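Community Help > Home & Table > Centerpieces

Arranging artificial fruit with a scalloped bowl

Shobha D'Souza
Our reception table is to have a peach-colored bowl with a scalloped rim, two bunches of artificial grapes (green and purple), an avocado and a small red fruit. Should the grapes go in first or last? 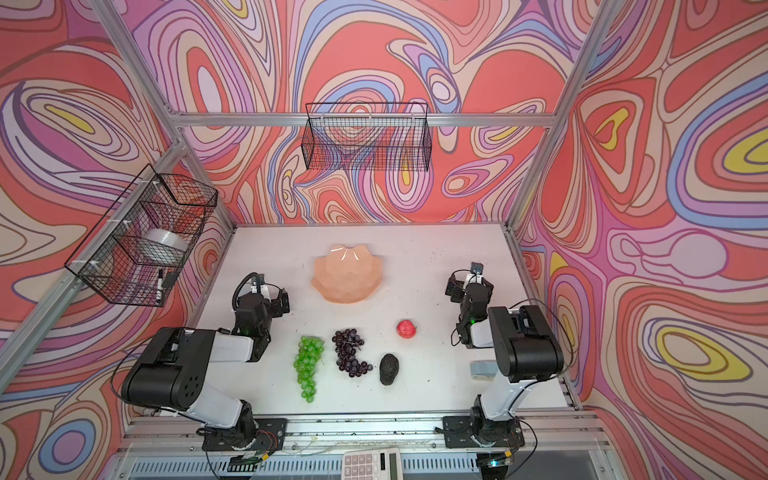

The table is white, and the display must remain in place until December.

Gergely Farkas
Last. Place the avocado in the bowl first, slightly off center, then drape the grapes over the rim – purple behind, green in front. The red fruit may fill any gap.

2 people found this helpful

Birdie Oyelaran
Please wipe the table beforehand. Specks are very noticeable on white.

Dwayne Castellanos
Ours are all in a basket.

3 comments | 8 shares

Contact | © Lenora Community Help | Back to top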